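3.2 Gathering examples in lived-in bedrooms
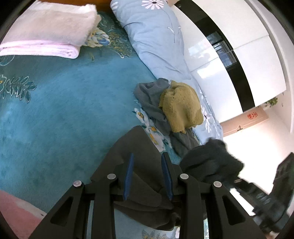

Figure 3. A dark garment held between the fingers of the hand-held gripper, with other clothing on the bedspread behind it.

Silvia Koubek wrote in the margin of our first protocol that a person tidying a bed has already decided where everything will go before touching the first sweater, and that our examples would carry those decisions whether we wanted them or not. We have come to agree with her, and much of this section is an account of how we tried to live with that fact.

The examples were gathered in 16 homes over the course of August. Each of our collectors was given a hand-held gripper and a short sheet of instructions, which Norbert Hrnčiar rewrote after the pilot when it became clear that the earlier one read like a manual for folding shirts. The new sheet asks only that the collector move the clothes off the bed, one piece at a time, to whatever place the household would normally use. It says nothing about the order, and nothing about where on a garment to take hold. We had worried that this freedom would give us a set too scattered to learn from, and for the first few homes it did look that way – sleeves, hems, collars and plain handfuls from the middle, all mixed together.

What helped was letting people be slow. Soft things lying in a pile hide one another, and a garment taken by a fold near its center behaves quite differently from one taken by its edge, even when the two look much alike from above (Figure 3). Collectors who were not hurried tended to pause with the fingers open before closing them, and those pauses turned out to be the most useful part of the recordings for the grasp predictor, so we kept them whole instead of trimming them as we had done for the Jokden set.

In all we kept 1151 examples. Another 130 were put aside, mostly when two pieces came up together and the collector shook one loose. Danica Tichý argued for keeping these as well, on the grounds that a robot in a real bedroom will surely pick up two things at once sooner or later. We think she is right in the long run, but the labels we had allowed just one garment per grasp, and we did not want to guess at the second after the fact. They are stored with the rest and marked, so that anyone who would like to take up the question can do so.

Bedding was treated as background throughout. This was a practical choice and we are not entirely happy with it – a thick blanket and a thick sweater can be hard to tell apart when only a corner of each is showing, and the Zallar segmenter mixed them up often enough that Blažena Lukáč went back over the printed covers by hand. Her corrections are used in all of the training runs described in Section 4.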